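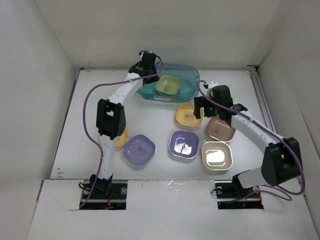
Figure 4.1 A teal plastic tray and small square bowls in pastel colors.

Chapter 4
Household Goods and How They Are Counted

Every household owns things that it rarely thinks about. Bowls, trays, tubs, spoons and towels are bought, used, put away and replaced, and very little of this is written down. For the student of home economics, these ordinary goods are worth close attention. They take up space, they cost money over time, and they show how a family divides its work.

This chapter deals with small goods kept in the kitchen. Large appliances are covered in Chapter 5. By the end of the chapter you should be able to draw up a household inventory, explain the difference between stock and use, and work out the yearly cost of replacing a set of goods.

4.1 Stock and Use

The stock of a household is everything it owns at a given time. Use is how often each item is taken out and put to work. The two are easily confused. A family may own twelve serving dishes and use only three of them, while a single mixing bowl may be washed twice a day.

Farzana Usmani studied this in the town of Culton. Her team listed 3,261 kitchen items in the homes that took part and asked each family to keep a diary through November. At the end of the month, 1,822 of the items had been used at least once. The rest had stayed on shelves or in drawers. Of the unused items, 211 were still in their original packaging.

Usmani divided the used items into daily goods and occasional goods. Daily goods were mostly small, light and easy to stack. They were also the goods most often kept within reach of the sink.
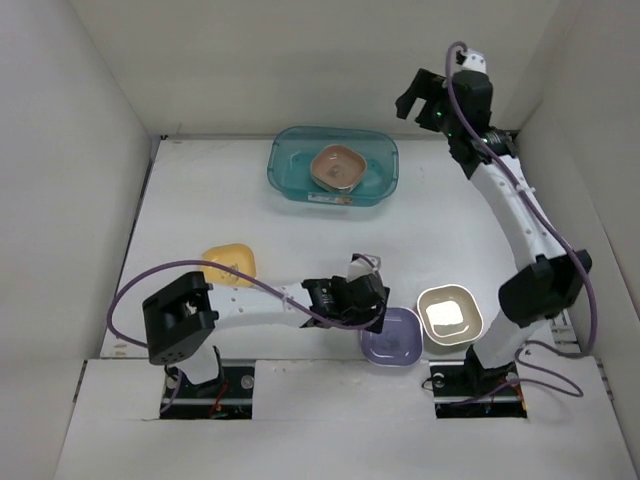 Storage affects use as well. When one container is kept inside another, the pair takes up less shelf space, but the inner one has to be lifted out before the outer one can be filled. Families in Culton who nested their bowls tended to use the top bowl far more than the ones beneath it. Asif Khattak found the same pattern in Flostden, where kitchens were smaller and nearly all families stacked their dishes.

4.2 Drawing Up an Inventory

An inventory is a list of stock. It should give the name of each item, the material, the place where it is kept and the year it was bought, if this is known. Work through one cupboard at a time and finish it before opening the next. Sets should be entered on one line, with the number of pieces in a separate column.

Table 4.1 gives part of an inventory made by Mehwish Naqvi for a family of five in Tarar. Read it through before starting Exercise 2. Note that she lists lids separately from the containers they belong to.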